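Preparing a tabletop two-arm station for a public open day

Asked by Tracey Oakley in Outreach and Visitor Programs

I coordinate public programs for the Birkach Technical Center, and I would be grateful for advice from members who have hosted visitors at a working robot station. Our open day is on a Sunday in April. In previous years the automation laboratory was shown through the corridor window, with a poster. This year the director has asked that the laboratory be open to the public and that at least one station run in front of visitors for most of the afternoon.

The station proposed is a two-arm tabletop unit that handles small household and grocery items: cans, cups, sorting trays and similar objects. It is used during the week by the manipulation group under our Skusmont project. Both arms are operated by a person in some sessions and run from a learned program in others. The group is willing to show either mode.
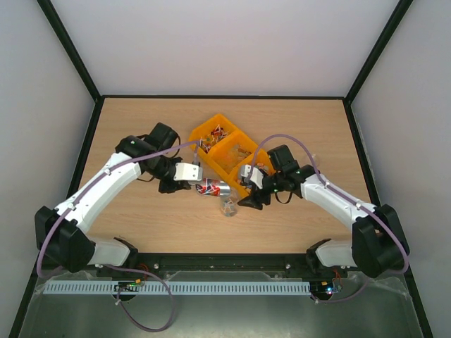 We expect visitors in groups, admitted from the main hall at fixed times. The laboratory manager has set a limit of 4 members of staff in the room in addition to the visitors, and one of them must remain at the stop button at all times. The tour route also includes the test hall in the Mellor building, so a group that stays too long with us will delay everyone behind it.

My questions are as follows. First, should we show the station under operator control, under its own program, or both? Second, how long should one showing last? Third, what should be said when the arms fail to pick something up, which I am told will happen? The group would prefer to present only the task that works most reliably. I have some concern that visitors will find it short and rather uneventful, particularly families who have come from the larger demonstrations in the hall.

I should add that our registration list stood at 619 when I last looked, and the center has capacity for 1000 over the day. Not all of them will choose the laboratory route, but we must plan as though most will.

Any sample schedules, scripts or sign wording would be appreciated. I have searched the older threads and found good advice on large industrial cells, but little on small tabletop equipment.

Posted by Bresavthorpe Labs Visitor Office

We have hosted public visits to comparable equipment over several seasons and can offer the following on the basis of that experience.

Mode of operation. We recommend showing both, with operator control first. Visitors understand very quickly what is happening when they can see a person moving and the arms moving in response. Once they have watched this for a minute or two, the same task run from the program has much more meaning for them. When we began with the program alone, the most common remark was that it looked like a recording being played back. A fair number of adults left under the impression that every motion had been entered by hand in advance. Beginning with the operator removed most of that confusion, and the presenter no longer had to spend time correcting it.

Please be exact about which mode is running. We place a printed card in front of the station, reading OPERATOR CONTROLLED on one side and RUNNING ON ITS OWN on the other, and the presenter turns it at each change. Visitors ask about this constantly, and it would be poor practice to leave them with the wrong idea.

Duration. Our showings run for twelve minutes, divided as follows.

Welcome and safety notice: two minutes.
Operator control, one task: three minutes.
Program, same task: three minutes.
Visitor questions: four minutes.

We then allow three minutes for the room to clear and the objects to be put back in their starting places. This gives four groups an hour. We would advise against going higher than that, even if the hall is crowded. In our second season we attempted five, and the questions were the part that suffered. According to our comment cards, the questions were what people had valued most.

Failed attempts. Your colleagues are right that these will occur. A small round object is able to roll, and a slight error in the approach is enough to push it away from the fingers. Our presenters are instructed to stay calm, to name what happened in plain terms ("the gripper closed too early"), and to let the system try again if it is able to. They do not apologize, and they do not reach in. If the second attempt also fails, the operator takes over, the card is turned, and the showing continues. It is useful to agree on this with the research group beforehand, as their natural inclination will be to stop everything and look for the cause.

On the choice of task, we would gently disagree with the view that only the most reliable one should be presented. A task that succeeds nine times in ten holds attention better than one that never fails, provided the presenter is prepared. We do suggest having the reliable task available as a reserve for the last hour of the day, when both staff and equipment are tired.

Safety. You will already have your own assessment, and it takes precedence over anything written here. We keep a rope barrier at an adult's arm length plus a margin, with a low step behind it for children. The member of staff at the stop button has no other duties and does not answer questions. This last point is difficult to enforce with friendly staff, so we give that person a vest of a different color and tell each group at the start that he or she cannot talk to them.

Sample opening, which you are welcome to adapt:

"Good afternoon, and welcome to the laboratory. The two arms in front of you are used to study how a machine can learn to handle everyday objects. For the first part of the showing, my colleague will be controlling them directly. For the second part, they will run on their own. They may make mistakes, and we will tell you what we believe went wrong. Please remain behind the rope, and please keep your questions for the end, when we will have time for them."

We found that the phrase "what we believe went wrong" was appreciated by several teachers who attended, and we have kept it.

Posted by hallmonitor_west

Do both modes and keep it short. Families will not stay for more than ten minutes whatever you do. Have chairs for older visitors.

Check the sound in the room too. Ours could not be heard past the second row.

Posted by R. Dunmore, Facilities and Events

The Bresavthorpe reply covers the presentation thoroughly, and I will confine myself to practical matters that were not mentioned.

Sight lines. Tabletop equipment is small. With more than a dozen people in a room, those at the back will see the shoulders of those at the front. Place a monitor at head height showing a live view of the work surface from above. If possible, put a second one outside the door for the group that is waiting. The waiting group will then arrive already knowing what they are looking at, and this saves the presenter at least a minute.

Objects. Obtain duplicates of everything the arms will handle, and keep them in a box under the table. Small items are dropped and stepped on in the course of a day, and thin plastic cups in particular do not survive repeated gripping. Packaged food should be replaced with empty or sealed items. We had an incident with a can that had been opened for an earlier test and not removed. The cleaning took forty minutes and the next two groups were sent away.

If you use candies or anything resembling them as sorting objects, be prepared for children to ask for one. I would suggest keeping a separate, wrapped supply at the exit, well away from the station, subject to your own rules on allergens.

Cables and flooring. Walk the visitor side of the room on the evening before with the lights as they will be on the day. Anything crossing the path should be taped or covered. Wheelchair users need a clear turning space at the barrier, and the step for children should not block it. We had to move ours twice.

Motors. Ask the group how long the arms can run continuously. Small servo motors can warm up under constant use, and a unit that is comfortable with a normal working session may not be comfortable with a full afternoon of showings. We schedule a fifteen-minute rest in each hour and half, and we use it for a short talk at the door. Please confirm the correct interval with the people who maintain the equipment, as ours is a different make and I would not wish you to rely on my numbers.

Numbers. With four showings an hour over a five-hour afternoon, less the rests, you would have seventeen showings at most. At fifteen visitors each, that comes to 255 places. On a registration list of 619 you will not be able to take everyone, and I would state this openly on the program. Timed tickets for the laboratory route, collected in the main hall, worked well for us. A line in the corridor did not. Keep one place per group unassigned for visitors who were given the wrong time, and tell the staff at the door that they may use it at their discretion.

For the sign at the ticket desk, we used the following: "Laboratory showings last twelve minutes. Tickets are free and are given out on the day. Please arrive at the laboratory door five minutes before the time on your ticket. Large bags may be left at the cloakroom."

Follow-up from Tracey Oakley

My thanks to all who replied. I have passed the two longer responses to the laboratory manager and to the Skusmont group. They have agreed to the operator-first order and to the printed card, and the group has accepted that a harder task may be shown until the final hour. Timed tickets have been approved for the laboratory route only. The Mellor building will remain open without tickets.

The question of the second monitor is still with our facilities office. I would still be glad to hear from anyone who has run showings for school-age groups separately from the general public, as we may be asked to open the morning for that purpose.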